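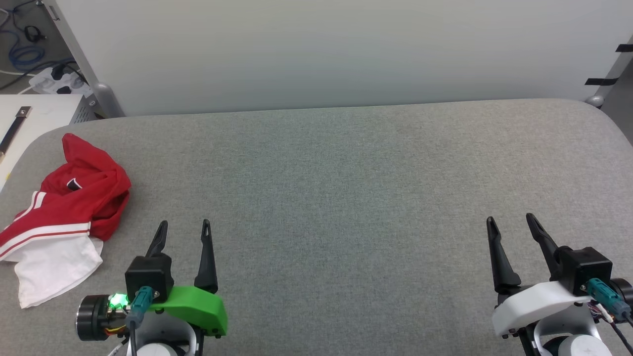

Home | Manuals | Spare parts | Contact

Premus Soil Fauna Extractor - User Guide
Section 4. Preparing the funnel and starting an extraction

Before you begin, read the cautions in Section 2. The sample should be collected on the same day and kept in a closed bag in the shade.

1. Place the stand on a level surface and tighten both side screws by hand.
2. Put the funnel into the ring. The rim of the funnel must be 19 cm below the lamp holder.
3. Lay the 2 mm mesh inside the funnel, with the smooth side up.
4. Fill the collecting bottle to the lower mark with ethanol and screw it under the funnel.
5. Turn the soil core upside down and set it on the mesh. Do not press it.
6. Wait until no more crumbs fall, then check the bottle. If there is much soil in it, change the ethanol.

CAUTION: Ethanol burns easily. Close the stock bottle and remove it from the table before you switch on the lamp.

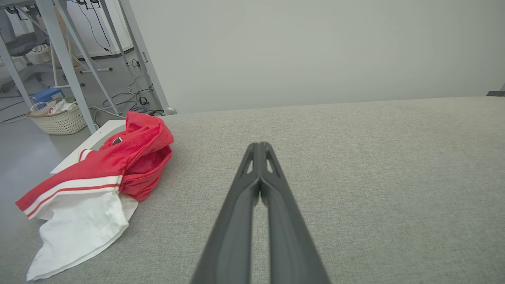

Fig. 4-2. Fingers closed, over the light gray table cloth.

7. Switch on the lamp at the lowest level. After the first night you can raise it by one level.
8. Leave the extractor running for 48 hours. Very wet samples, for example peat, need nearly one day more.
9. Switch off the lamp, unscrew the bottle and write the sample code on it with pencil.

NOTE: Use only a 60 W bulb. With a stronger bulb the top of the core dries too fast, and mites and springtails die inside the soil.

NOTE: If the animals are few, look first at the mesh - fine roots can block it. Wash it with warm water and a soft brush.

Text revised 03/09/2018 by Colm Mac Giolla.

This site uses cookies to remember your language. Accept | Settings

© Premus Instruments, Plamthorpe | Contact us | Back to top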